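About the Retness Robotics Club

The Retness Robotics Club is the student robotics program of Pravstead Technical School. It has 24 members in grades 9 through 12 and meets every Monday after classes in the Howlader Workshop.

Members work in teams of 4 on two-armed manipulation — handling household objects with both grippers together.

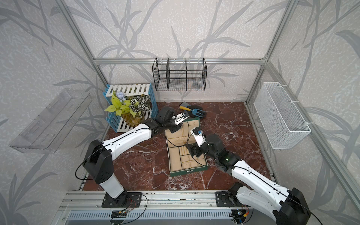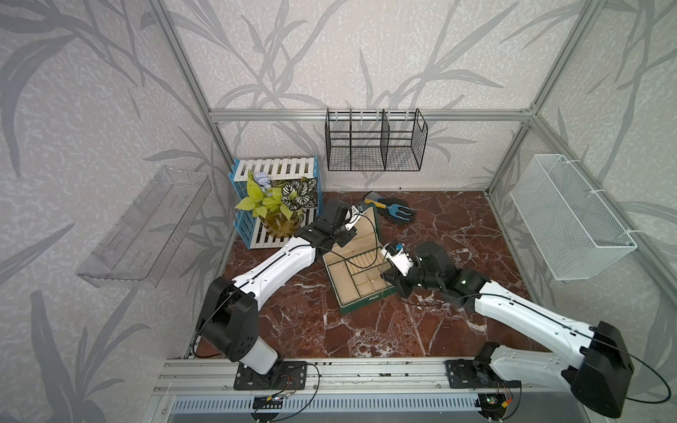 Two-arm work with an open jewelry box.

Each team keeps a written log of its trials and presents its results at the Sameck Student Challenge in March. First-year members begin with wiring and basic programming before they join a team.

Membership is open to all enrolled students, and no previous experience is required. Applications are accepted at the school office throughout September.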